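Withdrawal stuck on "pending" after switching networks, is my USDT gone?

Catherine Aitken
Asked in Wallets & Transfers

Moved 100 USDT off Urkix last night to my own wallet. Picked the cheaper network because the fee on the other one was silly. Urkix shows pending, my wallet shows nothing. Support is a bot that keeps sending me the same help article.

Address is correct, I checked the first and last characters. Didn't do a test send, I know, I know. Not a huge amount but it's my October grocery money basically. Do I wait or do I cancel and resend? There is a cancel button but it's grayed out half the time.

3 replies

Ningsih Tambunan

Is there a transaction ID on the withdrawal page? That's the whole question.

No ID = it hasn't left the exchange. Sitting in their queue. Your wallet can't show what was never sent. First withdrawal to a new address often gets held for a manual look, mine took until Saturday lunch once and then just went through. If cancel lights up you can use it, coins go back to your balance, but then you start over at the back of the line.

ID there = copy it into the block explorer for the network you picked. Not the one you usually use, teh one you picked. If it says confirmed and the "to" address is yours, it's arrived and your wallet just isn't looking at that network. Add the network, add the token contract (get it from the issuer's own site, not from a search ad), balance should appear.

Do NOT resend while the first is pending. And don't give your seed phrase to anyone who messages you about this post. They will message you.

Juwita Manurung

Same with me on Urex, ended up waiting 40 minutes. Just wait. Fees are a scam anyway, I only move stuff when its under 10 cents now.

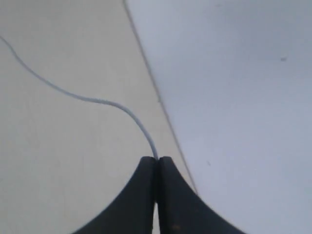 Black gripper fingers, tips up.

Tirta Wijaya

Ningsih has it. One thing to add, check the minimum. Some exchanges won't release a withdrawal under a set amount on certain networks and it sits there with no error. Mine was 20 for the cheap one, buried in the fee table. 100 should clear that fine but look anyway.

Also you'll need a bit of the network's own coin in the wallet to move the USDT out again later. Everbody forgets that part. Ask for the ticket to go to a human, typing "agent" twice worked for me.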